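Ticket 1609: comments on the community memory page not showing
Opened 01/12/2019
Status: fixed, leaving open a few more days

## What was reported

Several people wrote to the Biltdale community office to say they had left a remembrance for one of our sisters on the website and it never appeared. A few of them tried two or three times, bless them! The page sits on Flanix, and the comments go through the Akanda form before they show up.

First, how wonderful that so many folks want to write. We had 208 remembrances in the queue when I looked, from former students, cousins, neighbors and people who came on retreat once and never forgot it. I want every one of them up where the family can read it.

## What I tried

1. Left a test comment from the office computer. It went through with a thank-you message and then vanished, same as everyone said.
2. Looked in the spam folder. Only 8 messages there, all of them real spam.
3. Turned off the word filter and tried again. No change.
4. Opened the Akanda settings and found it (hooray!). The form was still sending everything to the old newsletter address, which we closed when we moved the mailing list to Windilis. Comments were being saved but the approval notice had nowhere to go, so they sat and sat.
5. Changed the address to the web desk and sent another test. The notice came in under a minute.
6. Approved the waiting comments in small batches. The page froze when I picked too many, so go slowly if you help with this.

## Second problem, found along the way

Long remembrances were getting chopped at 300 characters on phones. The full text is safe in the system, and it shows fine on a bigger screen. I switched the page to the wide layout and now the whole story comes through on my phone, including a lovely long one about bread baking and a snowstorm that I had to stop and read twice.
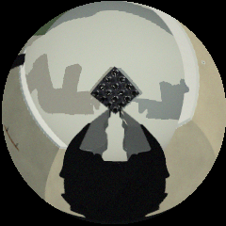 ## Still to do

- Remove the doubles from people who posted more than once. Please keep the longest version.
- Write back to everyone who reported the trouble and thank them. I've done nearly half.
- Put the link to the obituary at the top of the memory page, where people can find it without scrolling.
- Ask Flanix support if the freezing in step 6 is a known bug.

If you still don't see your comment, reply to this ticket with the name you posted under and I'll go look for it. And keep the stories coming, we love them!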